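Llevo dos meses usando el Rimex 8 como teléfono principal, con la misma tarjeta y las mismas aplicaciones que tenía en el anterior, un Dasano de gama media. Lo compré libre en la tienda web de Higuchi, en color gris.

## Pantalla y cuerpo

El panel es plano, con marcos finos a los lados y uno algo más grueso abajo. En interiores se ve bien con el brillo al 70 %. Al sol hay que subirlo al máximo y aun así cuesta leer los mensajes con fondo oscuro. El brillo automático reacciona tarde al salir del metro y lo he terminado desactivando.

La trasera es mate y no marca huellas. Los botones están todos a la derecha, el de encendido demasiado cerca del de volumen, y las primeras semanas hice varias capturas de pantalla sin querer. Trae funda en la caja, pero no cargador.

## Rendimiento

Para correo, mapas, mensajería y banca va sobrado. Con juegos exigentes se calienta por la zona de la cámara y baja los fotogramas al cabo de un rato. Mantiene abiertas bastantes aplicaciones en segundo plano, salvo la de podcasts, que el sistema cierra hasta que se le quita la optimización de batería en Ajustes > Energía > Aplicaciones.

El sistema es la capa de Dredari, con menos aplicaciones preinstaladas que en la generación anterior. Las que quedan se pueden borrar, excepto la tienda de temas. El buscador de ajustes funciona mal en español: hay que escribir «pantalla de bloqueo» entero para que aparezca.
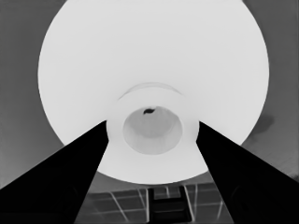

*Base de un objeto circular blanco, render en escala de grises.*

## Batería y carga

Llego a la noche con un uso normal, y los fines de semana aguanta hasta el domingo por la mañana. La carga por cable es rápida con un adaptador compatible. Con uno antiguo se queda en velocidad estándar y el teléfono no avisa. La inalámbrica es lenta y solo la uso en la mesilla.

## Conectividad y sonido

La cobertura es correcta, algo mejor que la del Dasano dentro de casa. El Bluetooth se desconectó del coche varias veces hasta la actualización de septiembre y desde entonces no ha vuelto a pasar. El altavoz inferior suena fuerte pero se tapa con la mano al ponerlo en horizontal. No hay toma de auriculares.

## Lo mejor

- Autonomía
- Trasera mate
- Pocas aplicaciones de relleno

## Lo peor

- Brillo en exteriores
- Buscador de ajustes
- Posición de los botones

Mi nota es un 8. A quien venga de un Dasano reciente no le compensa el cambio. Si el móvil tiene ya unos años, sí lo recomiendo, mejor en la versión con más memoria.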